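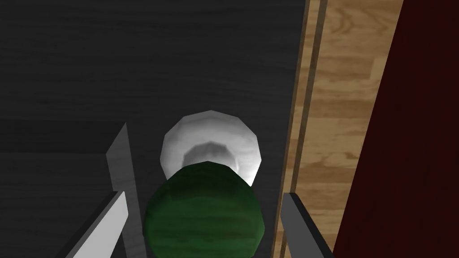 Re: [lill-users] Can they do chores yet?

On Saturday a list member wrote:
> Two years of Tutico demos and I still can't get one
> to clear my kitchen counter. Are we any closer?

Closer, yes! I've been running put-the-ball-in-the-bowl in Lill all week, simulation only so far, with the green striped ball and the white bowl. The ball is big for that bowl, so the fingers have to line up on both sides of it, and I love watching that part. Out of 80 tries last night, only 3 missed the bowl completely. Dishes are another matter (wet plates, ugh), and Orkau's cloth folding still beats me.

Has anyone tried the Bradanow grasp settings with something soft? I'd happily run another 2000 tries over the weekend if you send me a file.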